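Skikside, second floor: the desks are in

Gallery by Delphine Obi, 17/06/2018

Regular visitors to this page will remember the Drumton move, which gave us forty-odd pictures of boxes and one of a very cross pigeon. Skikside has been a calmer business. We signed for 162 square metres, argued over the floor until October, and then argued over the desks. The desks won, in that there are more of them than anyone asked for.

What follows is a gallery in the loosest sense. I was told to keep it short and to leave out the kitchen.

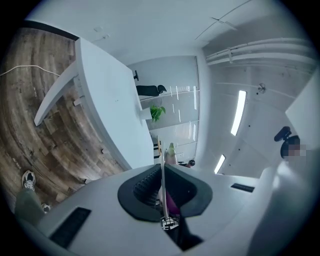

Delphine Obi

White desk, brown floor. The planks are the warm wood-look ones that Léonie Marchal held out for, against strong opposition from the grey carpet party (me). I have come round to them. They have a darker grain running through, so they look like something even with nothing on them, and they are kinder to a dropped biscuit than carpet ever was.

The desk top is a great smooth slab with a thick rounded edge, and it goes with the white framing on the glass partition beyond. Graciela Vergara calls this a scheme. I call it what the supplier had left. The edge is the best part in any case, as anyone who met the old Privesside desks at hip height will agree - I had the same bruise for most of a winter.

Note the thin white cable making its own way across the boards. The plan shows every cable going neatly up a desk leg, and the plan is a lovely piece of work. There are also a couple of small pale bits on the floor by the desk, one of them a little white block. Amrit Paquette has a jar for things like that, labelled "probably important".

The shoes are staying out of the caption competition. White with black accents, good chunky sole, olive trousers to go with them: better turned out than most of us were on moving day, when I wore a jumper with paint on it and then leaned on more paint.

As for the glass, it picks up every streak of light going and hands it back to you. Lucie Lévesque wants frosted film on the lower half. The quote came to 515 pounds, so for now she has moved her chair.

Next on the list are the shelves, which are still at McIntyre with 54 brackets and no screws. The Drumton pictures are on the old page if you want the pigeon.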